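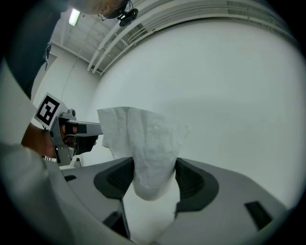

A white paper tissue, creased along its upper sheet.

Readers of this blog will recall that the February entry dealt with paper towels. The present entry concerns the facial tissue, which receives less attention in most households and is bought with very little thought.

My household has kept the same arrangement for some years. One box stands on the hall shelf, one beside the bed, and the reserve is stored in the linen closet above the pillowcases. The reserve is replenished when 2 boxes remain. Rizwan Abbasi, with whom I shared an apartment in Skallstead, kept his reserve under the sink, and lost an entire carton to a leaking pipe. I have not stored paper goods under a sink at any time afterward.

On the matter of quality, I offer the following observations. A thin tissue creases as soon as it is handled and will tear at the edge if pulled at an angle. It should be drawn straight up from the box, with the fingers placed near the middle of the sheet. A thicker tissue tolerates rougher treatment, but the box holds fewer of them. The boxes I purchase at the Marwat store contain 80 sheets, and one lasts the hall shelf most of a month outside the cold season.

Tissues are also useful for purposes other than the nose. I place a folded one between stacked saucers, and I wrap small glass ornaments in them before they are put away in January. They should not be used on eyeglasses, as the paper may scratch certain coatings. Kofi Frimpong has written to disagree with me on this point, and his letter is acknowledged with thanks.

Pockets must be checked before laundry. A single tissue left in a cardigan will distribute itself over an entire dark load, and the lint is best removed with a dry brush after the clothes have been through the dryer.

The next entry will address paper napkins, including the question of where to keep the ones left over from parties.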